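Inside the office towers – gallery

Narnaddale Computer Workshop, 5 August 2019

The old desktops from the Lestitz office came to us in May, 37 of them in all. Most are being cleaned, tested and passed on to homes and community groups in the area. The pictures on this page are from the work on the bench. Click any picture for a larger version.
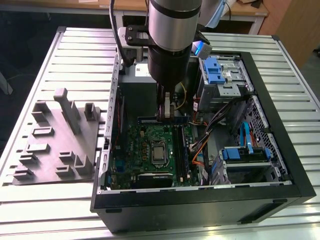

Kibet Mbwambo

Black tower on its side with the side panel removed. The motherboard is the green one, with the processor in its socket near the middle and the grey power supply against the back wall of the case. The cut-outs along the silver rim are for the expansion cards.

We lay every tower down like this for memory and processor work. It keeps the board flat and the slots are much easier to get at – the upright position is hard on the wrists and the modules tend to go in crooked. Cases that need only a new drive stay standing.

Towers that pass testing are priced at $75, or $50 without a hard drive. Keyboards and mice are extra. We can hold a machine for up to 2 weeks if you leave your name at the counter.

Thanks to Kimutai Muriithi for sorting the spare memory by type and labelling the trays.

More galleries: Chowdary laptops – Femberg printers – Cables and adaptors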